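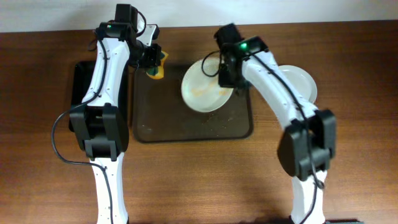 Chapter 4
Planning the Children's Party

Most event planners take on a children's party early in their careers. The budgets are small and the lead times are short, but the work uses the same skills as a wedding or a company dinner. This chapter covers the first planning meeting, the guest list, the theme, and the schedule for the day. Costs are treated in Chapter 6.

Start with the age of the child. A party for toddlers should be short and should end before nap time. School-age children can manage a longer event, provided there is something for them to do when they arrive. Parents often ask for more activities than the time allows, and part of the planner's job is to say so at the first meeting.

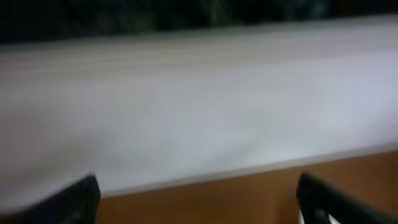

The theme comes next. A theme can be a color, an animal, a story, or a place. It should be settled before invitations are ordered, as the invitation sets what guests expect to find. Changes after that point cost money — sometimes a good deal of it.

Case: The Clandale Party

Weidong Duan planned a birthday party at the Clandale community hall for a client who first asked for 100 guests. The hall had one kitchen and a single restroom. After a walk-through on a Monday, the client agreed to a smaller list and a garden theme. The final bill came to $1,096, including hall rental, food, and paper goods. We return to this party throughout the chapter.

Key terms: lead time, walk-through, head count, run sheet

4.1 The First Meeting

Bring a blank run sheet and a calendar. Ask for the date, the place, and the head count, in that order, and write down the answers while the client is still in the room.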